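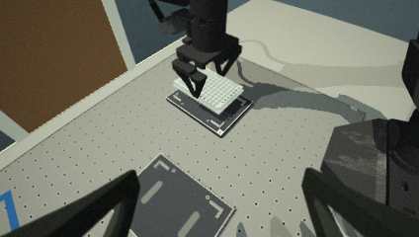 *White multi-well plate over a dark tray, black gripper. Computer render.*

# Andenine food sensitivity kit for dogs, anyone got a result they believe?

**Board:** Feeding & Supplements
**Started:** Aug 10, 2026

### hoxha_hounds

My groomer has started selling the Andenine mail-in kit. You swab the dog's cheek, pull some hair, post it off, and get back a color chart of foods to avoid. My older hound has been licking her feet since April and I'm tired of it, but I'm also tired of paying for things that come in a nice box.

The leaflet says "lab tested" on every panel. It never says what the lab tests for. I emailed to ask and got a discount code back.

Has anyone here used it and had the chart match something they already knew about their dog?

Sorin

### BegoñaB

We did it in the spring. Chart came back red for chicken, barley and salmon. Took him off chicken and the ear gunk cleared up in five weeks. I know people are snobby about these kits but I was ready to try anything and I'd buy it again.

### prantl_p

Glad his ears are better. Did you change anything else at the same time? New food usually means new fat source, new grain, often a different fish oil. And was he on ear drops?

### BegoñaB

Yes he was on drops, from the vet, for the first part of it. And yes it was a whole new food (the Riis lamb one). I still think it was the chicken.

### prantl_p

Could be! Chicken is a pretty common one. But you can't tell from that, and neither can the kit people. Feed him chicken again for a couple of weeks and see if the ears go bad. That's the part everyone skips.

### BegoñaB

I'm not making my dog sick to win an argument on a forum, Pirmin.

### Selma_P

She's got a point and so does he. My vet's version of the same thing was an elimination diet, 8 weeks on one prescription food, nothing else, no chews, no toast crusts from my father-in-law. Then add old foods back one at a time. It was boring and it cost more than the kit, and we did find out it was beef.

I bought the Andenine kit too, before all that. Beef was green. Make of that what you like.
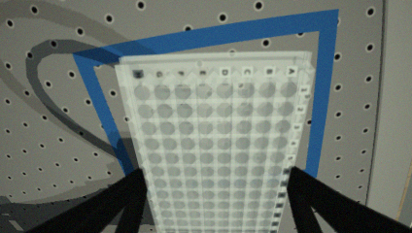 *96-well plate held between two gripper fingers. Computer render.*

### hoxha_hounds

Beef was GREEN? Did you tell them?

### Selma_P

I did. They said sensitivity changes over time and offered me a retest for 20 percent off. So if the chart's right it works, and if it's wrong the dog changed. Hard to lose at that game.

### ejanevski

I'll stick up for them a little. I show dogs, so I know a lot of people who have used these, and plenty are happy. A lot of owners can't manage a strict diet with three dogs and kids dropping crackers. If a chart gets them to read an ingredients label for once, that's worth something. You all talk as if the vet route is free and easy.

Also Stitov does a similar kit and theirs has a phone line. The woman I talked to was very patient with me.

### prantl_p

Eleni, patient is nice, but what did she say when you asked how hair shows a food reaction?

### ejanevski

I didn't ask that. I asked about shipping.

### hoxha_hounds

I'd like to hear the answer too. Someone on the Ralitska breed group claims she sent hair from one dog under two names and got two different charts. I haven't seen the charts so I'm not leaning on that, but it's an easy thing to try if you have the money. I don't.

### prantl_p

Happy to chip in. Same dog, same day, two names. If the charts match I'll say so here and shut up about it. They could match and still be wrong, mind you.

### BegoñaB

And if they match you'll find something else. I've been on this board 12 years and I've never seen you shut up about anything.

### Selma_P

Sorin, back to your girl. Feet licking that starts in spring might have nothing to do with the bowl. Mine does it when the grass comes up. Ask about pollen before you buy anything, and wipe her feet when she comes in. Costs you a washcloth.
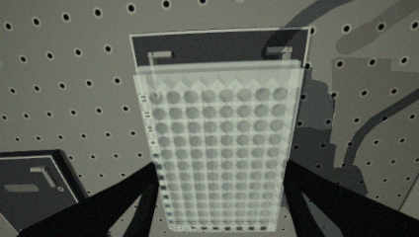
### hoxha_hounds

Hadn't thought about the grass, although she does spend half her life lying in it. I've booked her in with the vet and I'll start on the foot wiping tonight. Not buying the kit for now. Groomer is already annoyed with me for asking.

Pirmin, if you're serious about the two names thing, send me a message. She sheds plenty.

### ejanevski

Please post both charts if you do it, even if they match.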